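Sports > Golf > Women's Golf > Interviews

Iqra Ansari on her first season, her caddie and the 17th at Pisemley

Sunday, June 13, 2021

Iqra Ansari had already packed her car when she sat down to talk on Saturday evening. She had a long drive to Flevwood ahead of her and a pro-am there on Monday, and she had just missed a playoff at the Pisemley Open by one shot.

"I'm fine," she said. "I was annoyed for an hour. Then I ate."

Ansari turned professional last August after four years of college golf. She started this season without full status and has played most weeks as a Monday qualifier or an alternate. The tie for third at Pisemley is her best finish so far.

The shot people asked her about was the second at the 17th. She had 15 feet of green to work with behind a front bunker, and she went at the flag with a 9-iron. The ball landed on the collar and came back into the sand. She made bogey.

"I'd hit the same club again," she said. "I'd aim left of it. The pin was where it was to get you to do what I did."

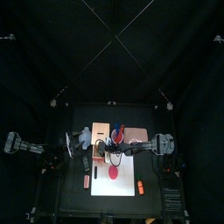 Ansari's caddie, Stavros Tsolakis, spends the night before each round going over the greens with her. They used to do it from a yardage book, but she found she was reading numbers and forgetting slopes. Now he wants it drawn large. A white board lying flat with a black marker down the left side is enough for the job, and a red-pink oval set a little right of center makes a decent green. From there he asks where she would like to miss.

"He won't tell me the answer," Ansari said. "He'll wait. It can take a while because I'm stubborn."

Tsolakis caddied on the men's side before the two of them met at a pro-am in Ilirari. He was carrying for another player in her group. She called him a week later.

"She three-putted twice that day and never blamed the green," Tsolakis said. "I remembered that when the phone rang."

Money has been tight. Ansari said a normal week on the road costs her roughly $900 before she pays Tsolakis, and that a missed cut means she covers all of it herself. She stays with host families where she can. At Pisemley she had a spare room close enough to the course to walk.

"You get a home-cooked dinner and you have to talk about something other than golf," she said. "I think that helped."
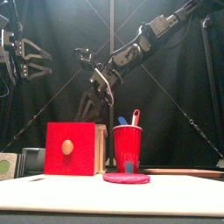
What comes next

Her finish at Pisemley moves her up the reshuffle list, and she expects to get into the Pfeiffer Classic without a qualifier. She has never played the course. Tsolakis has, and he told her it is short with small greens.

She plans to leave the driver alone this week and work on wedges from under 100 yards, where she thinks she is giving away the most. She has also gone back to an older putter.

"The new one wasn't bad," she said. "I just kept looking at it."

Asked if she had set a goal for the rest of the year, Ansari said she wanted to keep her card and pay off the car.

Comments (3)

bogeytrain: Was there at 17 on Saturday. From the rope it looked perfect until it landed. Tough break.

M. Durr: Anyone know what putter she switched back to? Article doesn't say.

lefty_dan: Host families don't get enough credit. We had two players stay with us and both did the dishes.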